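Is Organic Cotton Really Better? How to Read a Tag Without Getting Fooled

By Ha-rang Han
14 September 2024

Go look at the tag on a piece of your clothing. It probably tells you the size, the country where it was sewn and how to wash it. Those parts are mostly rules. In the United States, a company has to tell you what fiber the cloth is made of and where it comes from.

Now look at the big cardboard tag that hangs off new clothes in the store. That one is mostly advertising, and you should read it the way you would read a cereal box.

I bought two plain shirts in March to write this. One was from a brand called Millo and the other was from Buketti. The Millo tag said "earth kind." The Buketti tag said "made with natural care." I read both tags front and back and I still can't tell you what either phrase means. Kind to the earth how? Care taken by whom? If a sentence would be true no matter what the company did, it hasn't told you much.

What does "organic" mean?

Organic is a better word, because there are rules about it. Cotton is a plant. It grows in fields, and the fluffy part around the seeds gets picked and spun into thread. Farmers who grow organic cotton can't use most man-made bug sprays or weed killers, and they can't use man-made fertilizer. Somebody is supposed to come and check.

So far, so good. But organic only describes how the plant grew. It doesn't tell you how far the shirt traveled or how much the people who sewed it got paid. It doesn't even tell you whether the shirt will last until your next birthday.

What about water?

You may have heard that it takes a certain huge number of bathtubs of water to make one T-shirt. I don't trust any single number for this, and I don't think you should either. Some cotton fields get all their water from rain. Others are in dry places and need to be watered from rivers or wells. A shirt from the first field and a shirt from the second could hang side by side in a store and look just the same. When someone gives you one number for every shirt in the world, ask which field they were talking about.

Does softer mean better?

No. Cloth can be treated at the factory so that it feels soft in the store, and some of that softness goes away in the laundry. If you want to judge a shirt, turn it inside out and look at the seams and the hems.
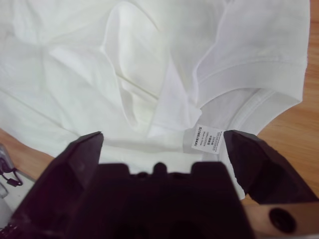 Pull gently on the cloth and see if it springs back. Hold it up to a window. If you can see your hand clearly through it, the cloth is thin, and thin cloth often wears out sooner.

So what should I buy?

Maybe nothing. The shirt you already own has already been grown, spun, dyed and sewn. Wearing it for another year uses no new cotton at all, and there is no tag for that because there is nothing to sell you.

Words to know

Fiber: a thin strand that can be spun into thread.
Hem: the folded and sewn edge of a piece of clothing.
Organic: grown by following certain rules about sprays and fertilizer.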